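Ok so the cleanup after Viola's card night is officially mine, because I lost the last hand. 1/9

Snacks for 14 people. Fourteen! We had maybe half that many show up and they still went through nearly everything. 2/9

I started in the kitchen because that's the bit I hate most. Dishwasher's on, bench wiped, one mystery tea towel in the wash. 3/9

Laurinda Macedo if you're reading this, your good platter is here and it's fine, come and get it before I get attached to it. 4/9

Next job is the round table. I love that pink and white striped cloth (op shop in Medina, 2 bucks, still my favourite thing I own) so I want the rubbish off it before anything gets ground in. 5/9

Cans go in the recycling, crushed ones too. My brother reckons the depot at Sterngate wants them whole for the refund, so if anyone knows for sure, please tell me! 6/9

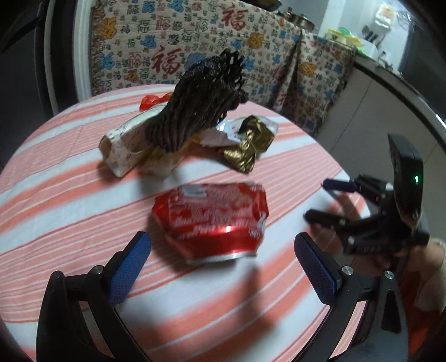
Foil wrappers I'm less sure about. I scrunch them all up into one big ball and hope for the best. Paper goes in with the cardboard unless it's greasy. 7/9

Those dark twisty snacks are staying out though. I'm going to keep picking at them while I tidy, that's my wages. 8/9

Then the cloth gets a good shake off the back step and a cold wash. Any colour-run tips for salmon pink, send them my way, I've wrecked one already this year. 9/9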